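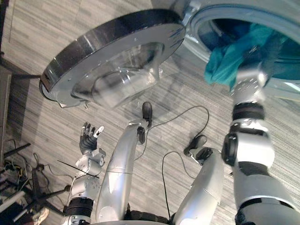

Keeping the gripper hands working on laundry jobs

Our training laundry in Greststead has one Lalimia front loader and one humanoid, which we call Bozkurt. Most of the faults we get are small ones, and they come from the fingers and the cables. These are my notes for the person who sets up in the morning.

Open the washer door fully before you switch on the arms. A door that is half open swings back when the wrist touches it. Then run the cables by hand from the wrist down to the floor, and leave enough slack for the arm to reach the back of the drum.

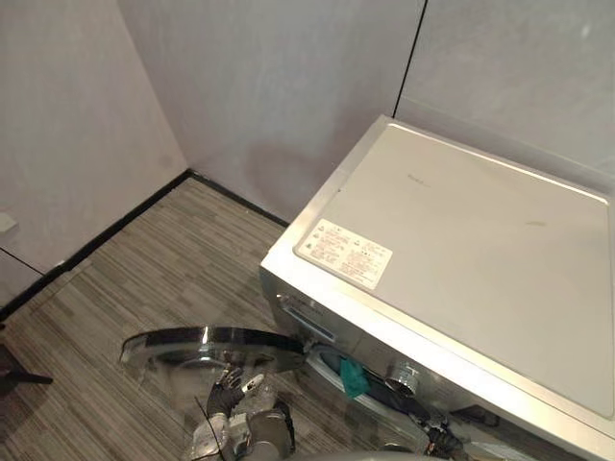 Door fully open, one hand behind the glass, the cloth over the lip of the drum.

Teach the grip with one cloth only. Close the fingers slowly and stop when the cloth does not slide any more. If the rubber gasket comes together with the cloth, open the hand, go back 20 mm and try again. Write the new position in the book under program 1061.
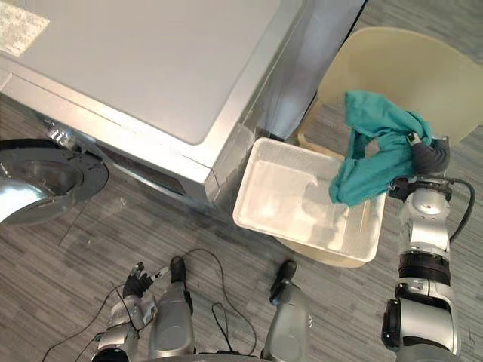 Water is the thing I worry about most with these hands. The finger joints can take a splash, but the wrist connector can not. For this reason I set the lowest point of the arm with the tub empty, and I fill it only after two clean runs. A shallow tub on a chair, like our white one, is a good height, and the cloth can hang over the rim while the gripper stays above the water. Check that the cable loop at the wrist goes to the outer side of the arm.

After work, dry between the fingers with a soft rag. Put one drop of Brovum light oil on each metal pin, never on the black rings. We change the finger pads after some 4000 grips, last time in February.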